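Elden Three-Seat Sofa in Cream, after Nine Months
Posted September 10, 2022 by Olga Pereyra

We bought the Elden from Plustby to replace a leather couch that had cracked along both arms. It was on sale for $800, delivery included, and the store in Vallport had one on the floor, so I sat on it for a good while before paying. I recommend doing that. The Elden is lower than it looks online, and my husband Wael, who has long legs, had to think about it.

Delivery was fine. Two men brought it in one piece with the feet in a plastic bag taped underneath. The feet screw in by hand. One went in crooked the first time and had to be backed out and started over. The sofa has not wobbled since.

Seat comfort is firm. If you like to sink into a couch you will be disappointed for the first couple of months. Ours has softened a little on the side we use most, and the other side still feels like the one in the store. I can sit through a movie without my back hurting, which I could not do on the leather one. For a nap it is long enough for me and too short for Wael.

The fabric is the part I worried about, because of the color. So far it has taken coffee, a leaking pen and a lot of dog. Coffee came out with cold water and a white cloth. The pen left a small gray mark that I can find if I look for it. Dog hair sticks, and a lint roller works better than the vacuum attachment. 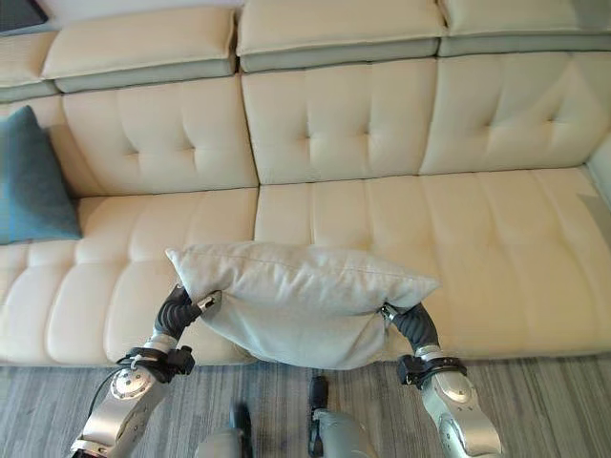 Throw pillows are sold separately, and I think Plustby should say so more clearly on the product page. I ordered the Lakatos pillow in pale gray, and it is the one thing here I would tell anyone to buy without thinking much. It goes well with the cream, and it is wide enough to use behind your lower back. The filling is soft. Hold it by the sides over the front of the seat and the bottom bulges out in a curve, and the cloth creases wherever you pinch it. It needs plumping every day or it starts to look tired. I would also iron the cover if you care about that kind of thing, as there are small puckers next to the seam along the top.

Shipping on the pillow was slow. Customer service was polite when I called, and a woman named Katalin Kovács found the order and sent it out again.

A few complaints. The gap behind the seat is deep enough to lose a phone in. The cream shows crumbs from across the room. The fabric on the back panel is thinner than on the front, so I would not put this sofa in the middle of a room where people walk behind it.

I would buy the sofa again at the sale price. At full price I would look at others first.

Rating: 4 out of 5 for the sofa, 4 out of 5 for the pillow, 2 out of 5 for shipping.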